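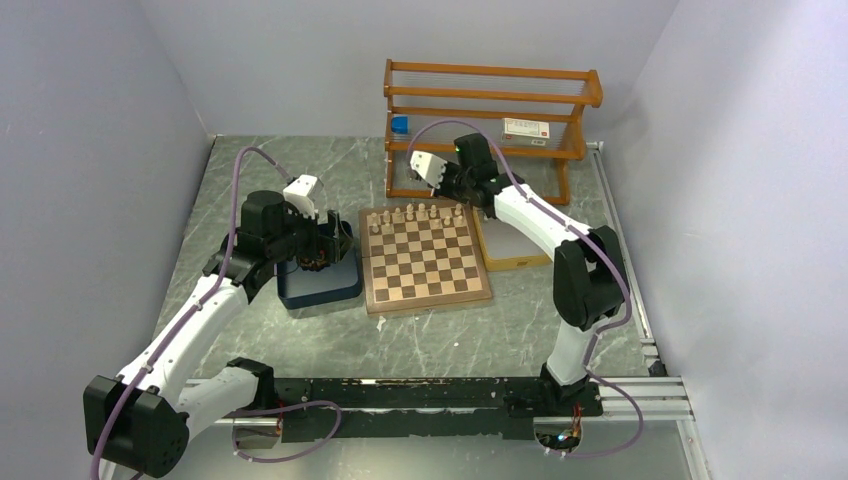
3.2 Learning the game at home and at the club

Most of the people we spoke with in Fadmont did not learn chess from a book, and a good many of them were a little amused that we asked. They learned from a grandmother, or an older cousin, or a neighbor who kept a board set up on the porch and would wave a child over on a slow evening. Of the 68 players who sat down with us, 55 named a family member as their first teacher, and only nine said they had started in a school program. We had expected the schools to matter a good deal more than that, and we went back over our interview notes twice to be sure we had sorted the answers fairly.

The Thursday club at the Agyeman reading room came into the story later, usually once a player could no longer find a good game at home. Gifty Antwi, who beat both of her brothers before she turned 22, told us she had walked past the door for most of a year before going in. "I thought they would all be so serious," she said, "and then the first thing they did was feed me." We heard this kind of thing often enough (the food came up nearly as much as the chess!) that we began to treat the shared supper as part of the teaching itself, since so much of the talk about openings and lost endgames went on over the plates.
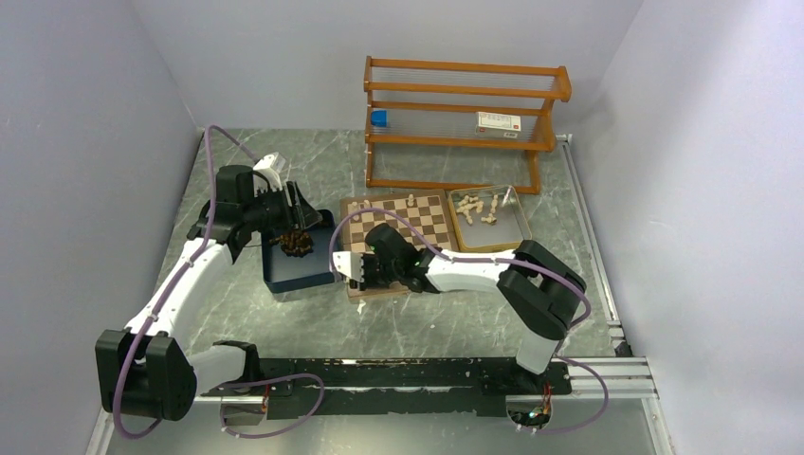

Figure 2. Work surface with two arms mounted on a rail.

Older members held strong views on how a beginner ought to be brought along. Fuseini Nartey liked to start with kings and pawns alone, and would not let a newcomer touch the queen until the second month. Estela Sepúlveda found this far too strict and let her learners play whole games from the first night, mistakes and all, with the talking saved for afterward. The two of them have argued about it cheerfully for years, and each sent us a long letter on the matter in April. We return to these letters in Section 4, where we compare them with what their former students remember of the lessons.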